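Last updated July 27, 2025

# Latitz Film Society: frequently asked questions

These are the questions we get most often about membership, screenings and submitting a short film. If yours isn't covered, ask at the desk before any session or use the form on the contact page.

## Membership

### Do I need to be a member to see a film?

For the Tuesday program, yes. Our licence for those screenings only covers members and their guests. The weekend matinees are open to anyone, and you can buy a ticket at the door.

### How much does it cost?

A full year is $100. Concession is $48, and that covers students, pensioners and anyone with a health care card. Memberships run from January to January. If you join after the end of June you pay half.

### Can I bring a guest?

Each member can bring one guest per screening. The guest pays the matinee price. You don't need to book them in, but they do need to arrive with you, as we can't hold a seat under someone else's name.

### I've lost my card. What now?

Tell the desk your surname and they'll look you up. Replacement cards are free the first time.

## Screenings

### Where are films shown?

Almost everything is at the Wukano, in the main hall upstairs. It has 245 seats, all on one level, so if you're short, sit near the front or on the aisle. A few documentaries each year go in the smaller room on the ground floor.
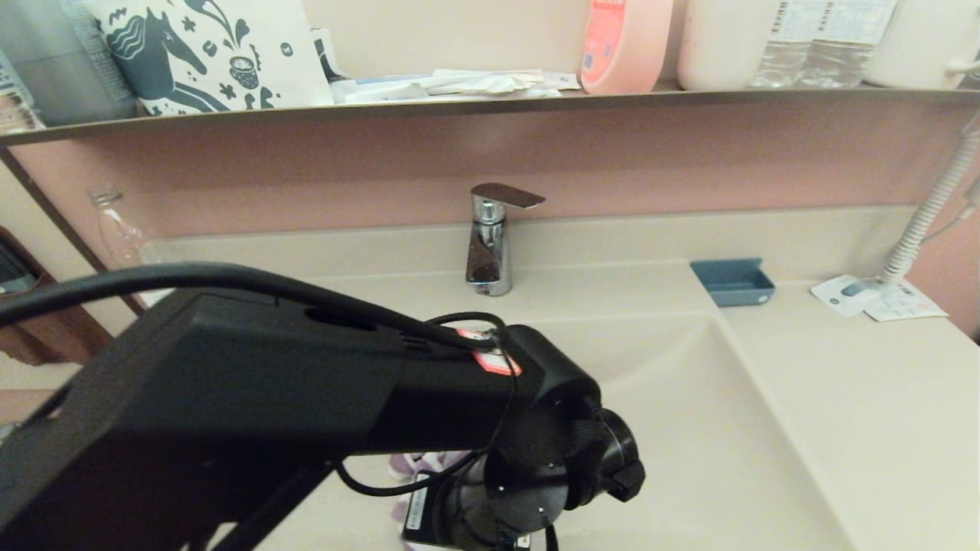
Seats aren't numbered. Doors open half an hour before the start and close when the feature begins. If there is a short before the feature, you can come in quietly during it.

### Do you show films on actual film?

Sometimes. We have a working 16mm projector and borrow prints when we can get them in decent condition. Most of the program is digital. The format is printed next to each title in the season guide — if nothing is listed, assume digital.

### Are the films subtitled?

Films in languages other than English always are. For English-language films we use captions when the distributor supplies them, and those sessions are marked OC in the guide. We don't show dubbed versions, apart from children's films at the matinees.

### Who picks the program?

A group of members meets over winter and works from the suggestion slips. Anyone can put in a slip. Two or three titles a season come directly from these, and plenty of others get knocked out because there is no one to license them from. Older films can be very hard to trace.

### Why was a film changed at short notice?

Usually because the print or file didn't arrive, or wouldn't play when we tested it. We test everything the day before. Changes go out by email and on a notice at the front door.

### Is there an interval?

Only for films over three hours. Tea and coffee are served downstairs before every session, and you can take a cup in with you. Please don't bring hot food into the hall.

### Is the building accessible?

There is a lift to the main hall and spaces for four wheelchairs in the back row. Toilets are on both floors, and the accessible one is on the ground floor to the left of the stairs.
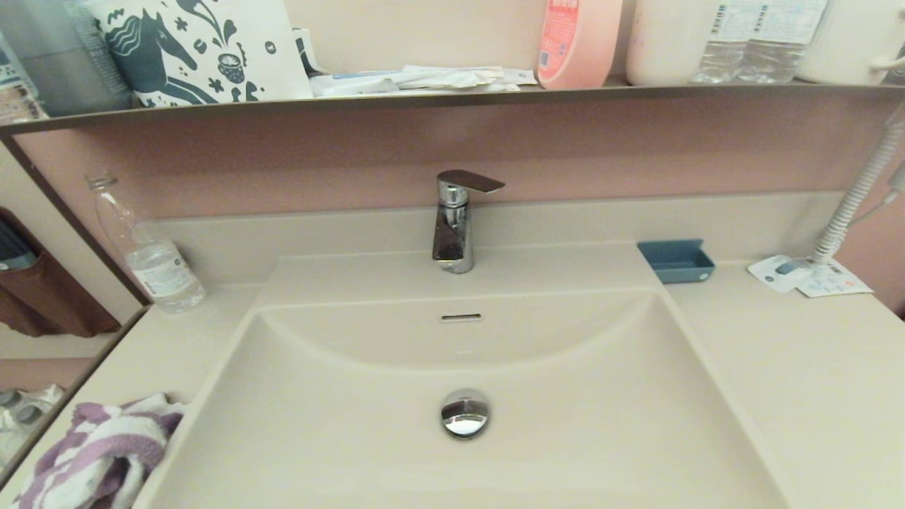

## Short films and the library

### Can I submit a short?

Yes. The Drarnura shorts night is open to anyone living in the region, member or not. Films must be under 15 minutes including credits, and finished in the past two years. There's no entry fee. Send a link with a password, not a file.

### Will I get feedback?

We can't promise it. Last year we were sent more than we could watch in the time we had, and the notes people received were short. You will get a yes or a no by email.

### Do I keep the rights?

You do. We ask for permission to screen the film once and to use a still from it in the guide.

### What is the Nic Giolla collection?

It's our lending library: 1121 discs, tapes and books on cinema, left to the society as a bequest. It's strongest on European films of the fifties and sixties and has a good run of Japanese titles. Members can borrow two items at a time for three weeks. The tapes stay in the building, but we have a player and a set of headphones you can use beside the shelves.

### Can I donate discs?

Please check with us first. We are short of space and already have duplicates of a lot of the better-known titles. Books on directors, studios or projection are usually welcome.
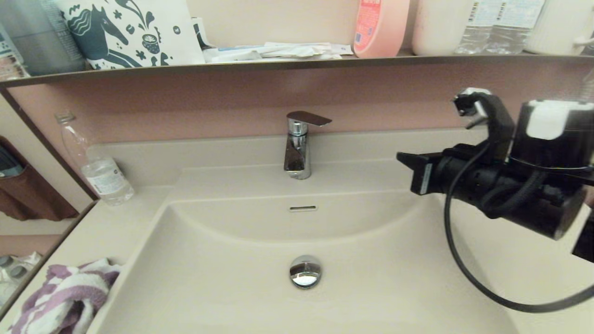
*Bathroom basin with chrome mixer and pop-up drain.*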